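Furside Linen Share: spring update for our funders

Hello again from Gradasstead! April ran away from me a bit, so this is landing on a Tuesday night with a cup of tea next to the keyboard. The short version is that the towels are moving, the folding table is busy, and we still have money left in the supplies line (more on that below).

Small towels are still the thing families ask for most. We've sent out 3,029 pieces since the grant started, and most of those were washcloths and little hand towels, the soft fuzzy kind that people want for babies and for older folks at home. I had guessed bath towels would win by a mile. Wrong!
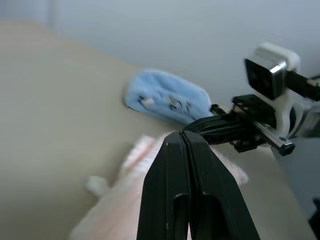
The light blue ones are popular, by the way, and so are the greens. We've stopped trying to make matched sets, which used to eat up whole afternoons, and now we just pack mixed colors. I asked at the Drorndale pickup if anybody minded and got some very funny looks, so I'm taking that as a no.

Folding is still the slow part. Small towels twist up on themselves, the edges curl, and a pile that looked tidy at lunch is a heap again by three. What helps is working with only a few on the table at a time, spreading each one out and smoothing the corners before the first fold. We wrote that up on one page and taped it to the wall.
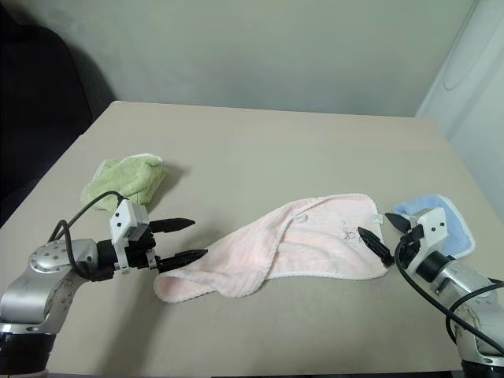
Tags and snaps are worth a mention too. We used to cut every tag off, and then we had no way to check the washing instructions when something came back stiff. Now the tags stay on, and anything with a snap gets a quick tug before it goes in a bag. If the snap feels loose, the towel goes in the mending basket, which is fuller than I'd like.

On the money side, we've spent roughly 300 dollars on detergent and bags since my last note. The Rustad drop-off is now open 2 evenings a week, up from one, and it hasn't cost us anything extra so far.

For next quarter I'd like to buy 4 more shelving units and get the mending basket down to the bottom. I'll send the receipts separately once I've found the one for the bags.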